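Our workshop in Trirnedcombe planned the budget for handheld grippers almost a year, and now we have used the Peltex pair long enough that I can write a fair review. I paid for them with our own money and the seller, Tirkwood, did not ask me to write anything.

The price was the first question. One set is two grippers, the shoulder harness and the marker plates. We ordered 2 sets, and the shipping alone was 327 dollars, which I did not expect. Please ask for the full quote before you promise a number to your boss. 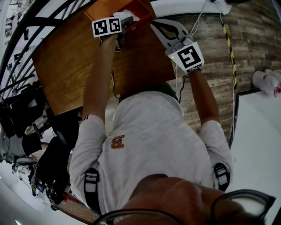
The harness is better than I thought. The straps are easy to adjust, and the people who are tall and the people who are short can share one. The grippers are a little heavy in the front, so after a long morning the wrists feel it. We now plan shorter turns, and this also costs money, so put it in your budget too.

For small work with soft things, like cloth in a box, the jaws are good enough. With thin paper I am less happy – the tips do not close perfectly on one of our four grippers. Tirkwood offered a replacement tip, but it takes seven weeks to arrive. I would buy spare tips together with the first order.

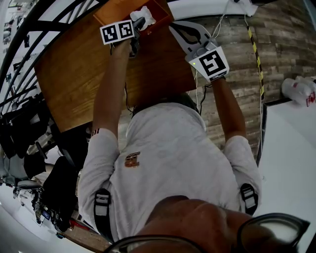
Kanyarat Yimyam replied that her team had bought spare tips at the beginning and still ran out of marker plates, so she would put 200 dollars more for those and choose the longer cable from the start.

I did not think about the plates, and I will add them to my list for next year. The manual is short, but the support by email is polite and quick. If you need only one pair for a short project, I would look at renting first. For daily use I would buy again.

Charoen Suwannarat

7 comments
12 shares

Related
Jitpraphai bench clamps: first month
How we plan spare parts for the year
Renting or buying a small robot arm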